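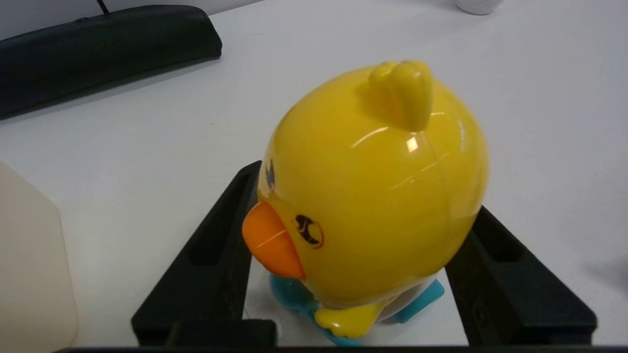 힘이 세면 잘 잡는 줄 알았다고 Neelam Bisht는 말한다. 집게를 만들기 시작하고 처음 몇 주 동안은 모터를 더 큰 것으로 바꾸는 생각만 했다고 한다. "그래서 돈을 썼습니다. 그런데 물건이 더 자주 튀어 나갔습니다. 둥글고 미끄러운 물건은 세게 누를수록 도망갑니다."

나는 공동 작업장 Erenlow에서 Bisht 씨를 만났다. 그는 이곳에서 저녁마다 Rurkik이라는 이름의 로봇 팔을 만들고 있다. 이름에는 특별한 뜻이 없다고 한다. 첫 번째 모터가 돌 때 그런 소리가 났기 때문에 그렇게 불렀고, 모터를 바꾼 다음에도 이름은 남았다.

나도 집에서 작은 팔을 만들어 본 적이 있어서 먼저 손가락에 대해 물었다. Rurkik의 손가락은 검은색이고 두 개이며, 가운데가 길게 비어 있다. 무게를 줄이려고 그렇게 했는지 물었더니 그는 반은 맞다고 대답했다.

"처음에는 무게였습니다. 손목 모터가 약해서 1그램도 아까웠습니다. 나중에 보니 속이 빈 손가락이 조금 휘어집니다. 조금 휘어지는 것이 저에게는 좋았습니다. 제 위치 계산이 정확하지 않으니까요."

손가락 길이는 107밀리미터이다. 그 전 것은 더 길었는데, 끝이 너무 많이 흔들려서 그만두었다. 지금 모양은 일곱 번째이다. 앞의 여섯 가지는 상자 안에 있고, 그중 하나는 지금 작업장 문을 받치는 데 쓴다.

연습에는 노란 오리 장난감을 자주 쓴다. 몸이 둥글고 반들반들한 플라스틱이며, 머리 위에 작은 볏 같은 것이 있고 부리는 주황색이다. 나는 왜 나무 블록으로 시작하지 않았는지 궁금했다.

"블록으로 시작했습니다. 블록은 너무 쉬워서 제가 잘하는 줄 알게 됩니다. 오리는 어디를 잡아야 하는지 생각해야 합니다. 그리고 반짝거려서 카메라가 힘들어합니다. 빛이 강하게 비치는 곳은 색이 하얗게 되고, 제 프로그램은 그곳을 오리가 아니라고 생각했습니다."

그는 이 문제를 두 가지 방법으로 다루었다. 하나는 책상 위의 등을 옆으로 옮긴 것이고, 다른 하나는 색만 보지 않고 윤곽도 같이 보도록 프로그램을 고친 것이다. 어느 쪽이 더 효과가 있었는지는 그도 모른다. 같은 날 저녁에 둘 다 바꾸었기 때문이다. 이 이야기를 하면서 그는 조금 부끄러워했다.

배선은 Wiremetti에서 산 묶음을 쓴다. 설명서의 색과 실제 선의 색이 달라서 첫날에 보드 하나를 태웠다고 한다. 그 후로는 전원을 연결하기 전에 반드시 측정기로 확인하고, 확인한 선에는 종이 테이프를 붙인다. 제어 프로그램은 스스로 썼고 Amato라고 부른다. 코드는 아직 공개하지 않았다. 주석이 세 가지 언어로 섞여 있어서 먼저 정리하고 싶다고 한다.

나는 기록을 하는지 물었다. 그는 공책을 보여 주었다. 잡기 시도마다 한 줄씩 쓰고, 이번 손가락으로는 172줄까지 왔다. 줄마다 손가락을 닫는 속도와 결과가 있고, 가끔 "이유 모름"이라고 쓰여 있다. 처음에는 컴퓨터에 저장했지만 파일을 나중에 열어 보지 않았다. 공책은 책상에 있으니까 보게 된다고 한다.

"제일 많이 배운 것은 속도입니다. 마지막 5밀리미터를 천천히 닫으면 많은 문제가 없어집니다. 저는 이것을 책에서도 읽었는데 읽었을 때는 중요하다고 느끼지 못했습니다."

같이 일하는 사람이 있는지도 물었다. 혼자 하지만 Erenlow에서는 옆자리 사람들이 자주 와서 본다고 했다. 손가락 안쪽에 고무를 붙여 보라는 말을 가장 많이 듣는다. 그도 고무를 시험해 보았다. 잘 잡히지만 놓을 때 물건이 한쪽에 붙어서 따라왔고, 그래서 지금은 얇은 것을 찾고 있다.

이번 1월에는 손목을 다시 만들 계획이다. 지금 손목은 한쪽으로 돌 때 조금 늦게 멈춘다. 톱니 사이의 틈 때문이라고 그는 생각하지만, 나는 나사가 풀린 것일 수도 있다고 말했다. 우리는 이 문제로 꽤 오래 이야기했고 결국 드라이버를 가져왔다. 나사 하나가 정말 조금 돌아갔다. 그러나 늦게 멈추는 것은 그대로였고, Bisht 씨는 공책에 그것도 한 줄 썼다.

이 웹사이트는 더 나은 이용 환경을 위해 쿠키를 사용합니다. 계속 이용하시면 쿠키 사용에 동의하는 것으로 봅니다. 동의 설정 변경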